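Speaker notes, Wargate meetup, Tuesday evening slot

Right, hello everyone, can you all hear me at the back? Good. I'm going to talk about the Tonulent hand-held gripper kit, which I've had on my desk since August, and I'll try to leave plenty of room for questions because last time I ran over and we lost the biscuits.

(Slide 2: what's in the box)

So the kit is two grippers, the cables and the marker cubes that go on the grippers. You hold one in each hand, you do an ordinary job with them, and the kit records how you did it so a robot arm can learn from it later. I bought mine through Treloar, they were quick, and the packing was far better than I expected!

(Slide 3: leave both up while I talk)
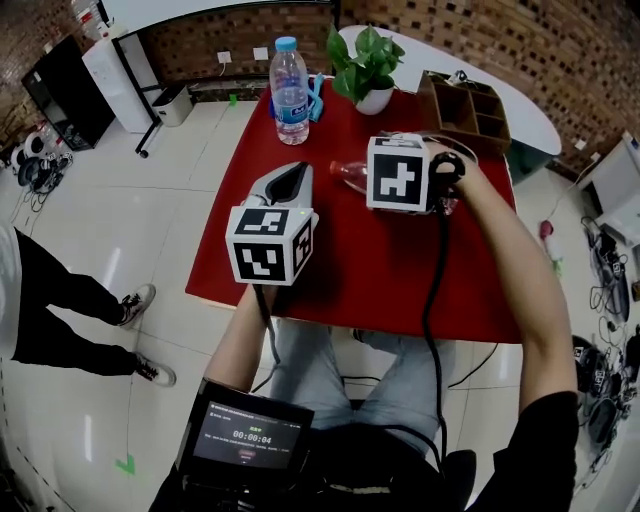 A gripper in each hand, and a bottle on the red table.
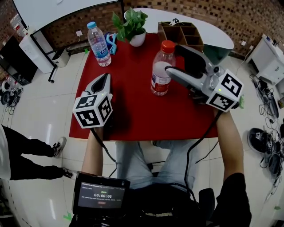
My own first go was dreadful, I don't mind telling you. I kept reaching as if I still had fingers on the end. Give it 40 goes and it starts to feel natural, and after that it's rather fun (my wrists disagreed the next morning, so do take breaks).

Things I like: the jaws have a lovely light squeeze, and you can feel when you've got hold of something. The software found my cubes first time. Setting up is quick as well – I can be going before the kettle's boiled.

Things I don't: the cables. I'm forever catching one on my sleeve. I'd pay extra for a wireless version tomorrow. And the manual is thin, the page on calibration especially. If you get error 502, restart the software, don't unplug anything. I lost a whole afternoon to that one.

(Ask for a show of hands here: who's tried the Stanness kit?)

I borrowed the Stanness for a weekend. It's lighter, and the finger loops suited me better, but I lost tracking whenever my hands crossed, so I went back to the Tonulent and stayed there.

(Slide 4: prices. Check these with Treloar before going on!)

Mine's on the side table if you want a go afterwards. Mind the cables.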